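Pre-session software checklist, handheld gripper station
Site: Yuen office room
Stack: Skitelix tracking, Drirnolar recorder
Checked by: Nabila Tambunan
Second check: Timo Bauerfeind
January 2025

1. Recorder version is the same on all units
OK. Unit 7 was behind by one release. I updated it and started the recorder again before I continued.

2. Clock offset between camera and jaw encoder
OK after second try. The limit is 2000 microseconds. First reading was 2702, then I restarted the sync service and got 1120. Please write down both values when this happens, not only the good one.

3. Calibration file belongs to the mounted camera
OK. The loader compares the serial number now, but it gives only a warning and goes on. Dilani Wijesinghe has the ticket for making it a hard stop.

4. Jaw opening reads zero when closed
OK. Small drift of the value after many cycles, inside tolerance.

5. Tracking starts and keeps its map when the operator turns around
Passed with comment. When the camera looks up to the ceiling, the tracker takes most of its features from the tube lights. They look too much like each other, and the relocalization can choose the wrong one. Start the map with the camera toward the table.

6. Exposure is locked before recording
NOT OK. The config file says locked, the log says auto. I repeated it with a fresh config and the result was the same. Do not record for training until this is closed. Assigned to Zane Pärn.

7. Face filter runs before upload
Passed with comment. Faces at normal distance are found. A face very near to the housing and partly covered was missed in one of my test clips. Such clips go to manual review, folder "hold".

8. Cables and bags are out of the walking path
Open. Thin cable on the floor near the chairs must be taped. It is not software, but a fall also ends the recording.

9. Stop command closes the file correctly
OK. Tested from the handheld and from the desk.

Result: limited release, test recordings only. Items 6 and 8 must be checked again.

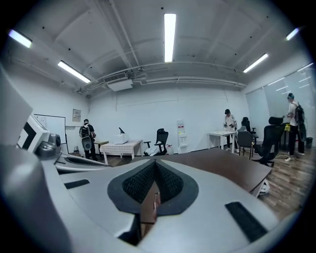

2 min read

Comment to item 5, added after question of Rosemarie Hamann: the five tubes, the white walls and the frosted windows are all poor for matching. The checkered tablecloth has more texture, but its pattern repeats, so I would not depend on it either. I propose printed markers on the brown table and the same test again.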